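Hemthorpe Repair Log: README

29/05/2023
By Efe Uzor

Hi, and thanks for downloading this! What you've got is a plain table of household things that people brought in to be mended at the Hemthorpe and Mivham repair evenings, and what we wrote down about each one. There are 751 rows, one per item per visit. I typed up most of it from paper slips, so please read the bit about handwriting before you draw any big conclusions.
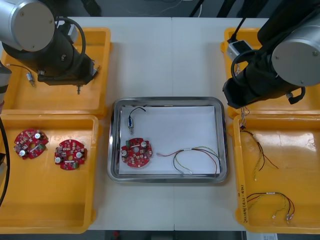
Small motors go in a bin of their own. 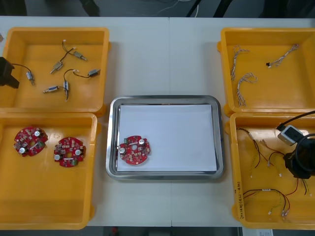
What's in the download

repairs.csv is the main table, with 13 columns. categories.txt is the list of item types I settled on after changing my mind far too many times. notes_raw.txt has the scribbles from the back of the slips, typed exactly as written, swearing removed (there was less than you'd think, and nearly all of it was about printers).

The columns you'll probably want first are item_type, brand_known, age_guess, complaint, fault_found and outcome. The rest are housekeeping, and you can drop visit_code entirely unless you want to group things by evening.

How a row gets made

Somebody walks in with a toaster. They fill in the top half of a slip while they wait: what it is, how old they think it is, what's wrong with it in their own words. Whoever looks at it fills in the bottom half. Then the slip goes in a shoebox, and a few weeks later I sit down with a pot of tea and type.

I kept the owner's words in complaint as close as I could, and I love that column. "Makes a noise like my uncle" is in there. So is "worked until I cleaned it," which comes up in one form or another for kettles, hair clippers and a surprising number of fans. If you do text work, that's the column to play with.

The outcome column has four values: fixed, part_fixed, advice and no. Advice means we told the owner what part to order, or where to take it, and it left the same way it arrived. I went back and forth on whether that should count as a repair, and in the end gave it its own value so you can decide for yourself.

Gaps and oddities

Age is a guess. People round like mad, and anything inherited from a parent gets written down as 20 years old. You'll see a big spike there and it means nothing at all about appliances.

fault_found is blank in 241 rows. Some of those are things we never got open (glued cases, mostly, and one bread maker with a screw head I still dream about), and others are slips where the fixer was busy and only ticked the outcome. I couldn't tell the two apart afterward so I left them both blank. Please don't fill them with "unknown fault" and then plot it as a category!

Mivham slips from the first September have a different layout with no space for the brand. brand_known is "no" for every one of them, even where the complaint mentions a brand by name.

If an item came back, it has two rows. There's no item ID to link them, but Damir Hodžić went through by hand and put "return" in the remarks column wherever he was sure. He was strict about it, so treat that as a low count.

Lamps are split into lamp_wired and lamp_led because the faults have so little in common. Clocks are all lumped together. I regret the clocks.

What I'd use it for

Working out which spares to keep in the cupboard is what I made it for, and it does that job nicely. It would also be good for teaching people to clean a messy table. I wouldn't use it to say which makes last longest. People only bring us what's broken and cheap enough to gamble on, and we see a tiny slice even of that.

Names, phone numbers and street names are gone. I read every line of notes_raw.txt to check, but if you spot something I missed, tell me and I'll take it out the same day.

Changes

The Radulović slips are now in. That was a box of older ones kept by the Radulović family from back when the evenings ran at their place, and they're marked "old_box" in remarks.

Fixed "vacuum" and "vaccum" being two separate item types. Sorry to everyone who noticed before I did.

Still to do

Zustitville has started its own evenings and uses our slips, so I'm hoping to add theirs once somebody over there has time to type. I also want to redo the clocks.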